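Trosent closes one sawmill line and moves drying to Grusia

2025-11-11

The wood company Trosent will stop one of its two cutting lines in Hviid before the end of January. The company informed the workers on Monday in a meeting at the mill, and it published a short statement on its website the same evening.

According to the statement, 19 people work on the line today. For 15 of them the company has a new place at its drying plant in Grusia, which is 4 kilometers from the mill. The other four will be offered an agreement to leave, or a training period with pay if they want to stay in the trade.

The reason is the price of maple logs. Trosent buys most of its maple from small forest owners in the valley, and these owners have sold less wood during the last two winters. The ground was too soft for heavy trucks, and many of them decided to wait. The mill has therefore been running the second line only on some days of the week, and the company says that this can not continue. 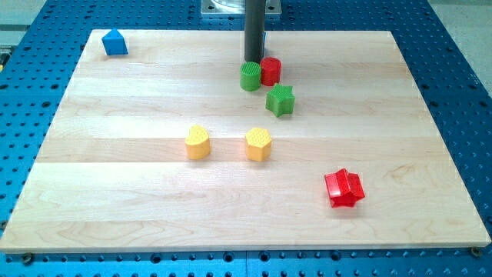
The plant in Grusia has the opposite problem. It receives more orders for dried boards than it can deliver, mainly from makers of kitchen worktops and school furniture. Two new drying rooms will be built there during the spring. When they are ready, the plant will be able to take 300 cubic meters of sawn wood at one time.

The workers' union has asked for a longer period before the change. It points out that the bus between Hviid and Grusia does not run early enough for the morning shift, and that not everybody at the mill has a car. Trosent answers that it is ready to pay for a shared van during the first year. The two sides will meet again next week.

The town of Hviid has also reacted. In a message to the local press, the town office says it regrets the decision but is glad that most of the jobs will remain in the area. It wants to know what will happen with the older hall, where the second line stands now. The furniture firm Cedach, which already rents a storage building next to the mill, has shown interest in using the hall as a workshop. No contract has been signed.

The first line is not affected and will continue to cut maple, ash and some beech as before. The sale of firewood at the gate also stays open, with the same hours.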